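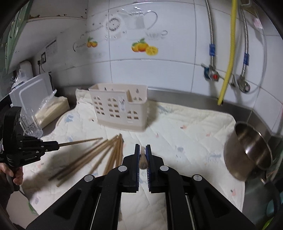

2 min read

Kitchen worktop check, Tuston flats
Feb 2, 2021

Wall socket: cord should hang clear of the water and the pots. Last tested in November. OK.

Wall tiles: wipe down, look for cracked grout. Two short cracks noted, not urgent.

Quilted mat: wash at 60 or replace. Comment: it stays damp underneath if left down overnight. Hang it up.

Chopsticks: throw out any that are split, rough or dark at the tips. 4 thrown out. Let the rest dry fully before they go back in the caddy.

Utensil caddy: empty and scrub the bottom, including the small compartment. Done.

Steel pot: check handles and base. OK.

Drinking glasses: no chips on the rim. OK.

Chopping board: store upright. Deep cuts mean a new one. Look again next time.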